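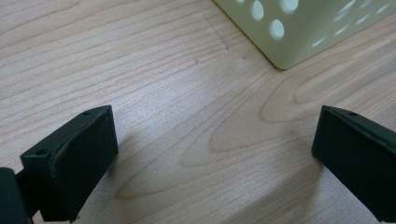

A resident of Viten asked, before the business of the meeting was opened, why notices about changes to the ward boundary had been issued in one language only. She said that families in the lower part of the settlement speak Bruvis at home and had learned of the changes from their children's school, after the period for comment had closed. She asked that her remarks be recorded ahead of the agenda, and the Chair agreed.

DERKITIK DISTRICT COUNCIL
Minority Languages and Representation Panel
Minutes of the meeting held on Tuesday at 6.30 pm

Present: the Chair, the Vice-Chair, four panel members, the Clerk.
In attendance: the Electoral Services Officer; residents of Viten and Kwofie.

1. Apologies
Apologies were received from the member for Kwofie East.

2. Declarations of interest
One member declared a non-financial interest in item 5 as a governor of Kwofie Primary School and took no part in the vote.

3. Minutes of the previous meeting
Agreed as a correct record, subject to the word "consulted" in paragraph 3 being replaced by "informed".

4. Public notices in Bruvis
The Electoral Services Officer reported that 46 statutory notices had been published since April, of which 12 had also appeared in Bruvis. The notices on the Viten boundary were not among them. Under present practice, each department decides for itself whether to ask for a translation, and the cost falls on its own budget.

Members considered that this practice left too much to chance. One member said that a single council-wide budget would be fairer to the smaller departments. Another was concerned about delay, as the translation service currently needs five working days. The Officer confirmed that the comment period could be extended to allow for this without a change to standing orders.

RESOLVED: (a) that notices on boundaries, polling places and school admissions be published in both languages on the same day; (b) that the Viten boundary notice be reissued and the period for comment reopened; (c) that a report on a shared translation budget be brought to the next meeting.

5. Polling place at Kwofie
The panel considered a proposal to move the polling place from the market hall to Kwofie Primary School. Two written objections had been received, both about the walking distance from the river side. The proposal was deferred by 3 votes to 2 so that the bus timetable could be checked.

6. Co-opted seat
The Clerk reported that the seat set aside for a Bruvis-speaking representative remained vacant. It was agreed to advertise again, with the form available on paper at the Viten library.

7. Any other business
None.

The meeting closed at 8.10 pm.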